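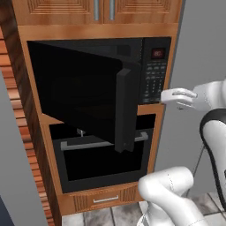
I'd been meaning to write up Veronika Tóth's kitchen robot for months, so when she said I could come over and watch her work on it I was out the door before she'd finished the sentence. She builds in one half of a shared workshop called Liridmont (the other half is mostly bicycles), and the robot is called Rokero. So far it spends nearly all its life in simulation.

"People walk in expecting arms and motors and I'm sitting there with a laptop and a sandwich," she told me. "The real one is in pieces on the shelf. I only put it back together when the software version has earned it."

She started in December with one arm and a plain table. The kitchen came later, and so did the second arm, after a lot of nagging from Si-woo Seol, who shares the bench and wrote most of the control code. Si-woo had wanted two arms from the start. "One to hold, one to fiddle," he said. "Try opening a jar with a hand in your pocket!"

The microwave is their favorite bit of the simulated kitchen and also the one that eats the most evenings. I asked Veronika what's so hard about a microwave and she laughed for quite a while.

"The door swings at you. That's the whole thing. A drawer comes straight out, lovely, but a door sweeps through the space where you wanted to put your elbow. And the buttons are tiny. If the fingertip is off by the width of a button you've set the clock."

They keep a running tally of attempts on a whiteboard, and it stood at 3,078 when I visited. Veronika says most of those were run overnight in batches of 20, and that she reads the failures over breakfast. Her favorite is the night the arm decided the quickest route to the keypad was through the oven handle.

The stove is newer. Si-woo added it over two weekends, and it's where the view from the gripper really matters, because up close the hand sees mostly countertop-level stuff and very little of the room.

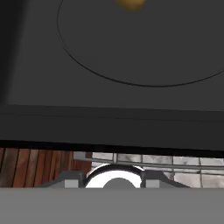 So does she plan to let the real robot cook on a hot burner?

"Cold burners only, for at least a year. I want it moving things on and off the stove without bumping anything before I even think about heat."

Si-woo is more impatient. He'd like the real arms bolted down and reaching for a real door by 6th October, when the workshop has its open evening. Veronika made a face at that. She still has four joints to rewire, and the fingers she printed last are a bit too bendy for her taste.

I asked whether she'd do it all again, starting from nothing. "Yes, but I'd build the kitchen first," she said. "I spent ages teaching it to pick up blocks. I don't own any blocks."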